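Sound Desk > Reviews > Live Gear > Ear Protection & Monitoring

Priltley Stage Two in-ear monitors: five shows with something small in my ears

By Hilkka Kuusisto
2022-07-28

I play bass in a band that draws 38 people on a good night, and 11 of them are usually in the other band. This doesn't stop me from reading about in-ear monitors as though I had an arena run coming up. The big acts wear them. The big acts also have someone to mix them, and a truck, but you have to start somewhere, and I started with the Priltley Stage Two.

The kit costs 200 dollars. For that you get a belt pack, a transmitter the size of a paperback, one pair of earphones, a bag of rubber tips, and a zippered case that closes if you fold the cable exactly the way the factory did. I have managed it once.

Setup was easy. You run a cable from the mixer's monitor output to the transmitter, pick a channel, and clip the pack to your pants. The manual says to scan for a clear channel first. I skipped this at our first show at the Hatanville Grange and spent the opening song listening to part of a cab dispatch. After that I scanned.

Sound first. The bass is fuller than I expected at this price, and vocals come through clearly enough that I can now hear what Chang-ho Noh has been singing for six years. Some of those lyrics surprised me. Cymbals are the weak spot. They have a fizzy, fried quality, like somebody opening soda near your head for an entire set. Turning down the top end at the mixer helped, though it made the guitar sound as if it were playing in the next yard.

The fit depends on the tips. The medium ones stayed put until I sweated, and then one slid out during the quiet song and hung down my shirt, buzzing. The large ones stayed in and made me aware of my own jaw. Huiling Jiang, our drummer, borrowed them for a rehearsal and liked the large tips so much she kept them. Replacement tips are sold separately, in packs that contain every size except the one you lost.

Battery life is fine. We play short sets, partly by choice. The pack takes two AAs and never quit on me over five shows, and there is a little light that goes from green to red when it wants attention. It's on the bottom of the pack, where you could see it if you were a cat.

Now, isolation. With both ears in you hear the mix and not much else. That's lovely for pitch and timing and terrible for company. I missed a joke, two requests, and our guitarist telling me the song had changed. Guangming Lei, who runs sound at the Grange, pointed a spare mic at the crowd and fed a little of it to me. It made the whole thing less like playing inside a mailbox. If your mixer has a spare channel, do this at the first show and spare yourself four lonely ones.

I also tried the Nekov pack, which Chenxi Yin uses with her wedding band. It has nicer cymbals, a metal clip, and a volume knob that doesn't move when you sit down. It also costs a good deal more, and its transmitter gets warm enough that she rests her tea on it. If I played every weekend I would save up. I play when people call, so the Priltley it is.

Gripes, in no order: the volume knob is smooth and hard to turn with damp fingers. The clip is plastic and I don't trust it. The antenna unscrews itself on car rides.

Buy it if you're tired of floor wedges and your singer is bearable up close. Skip it if you're a drummer, or if you have opinions about cymbals, which is the same group of people.

Score: 7 out of 10. It would be an 8 with a bumpy knob.
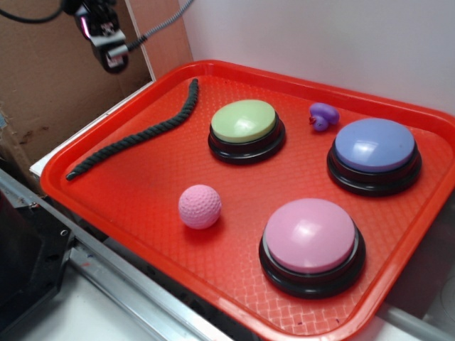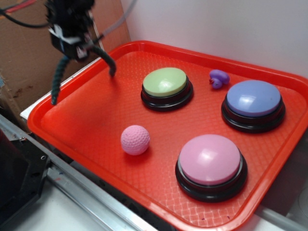 Both photos: push buttons and a purple rubber duck on a tray.

14 comments | 23 shares

Contact the desk | © 2022 Sound Desk | Back to top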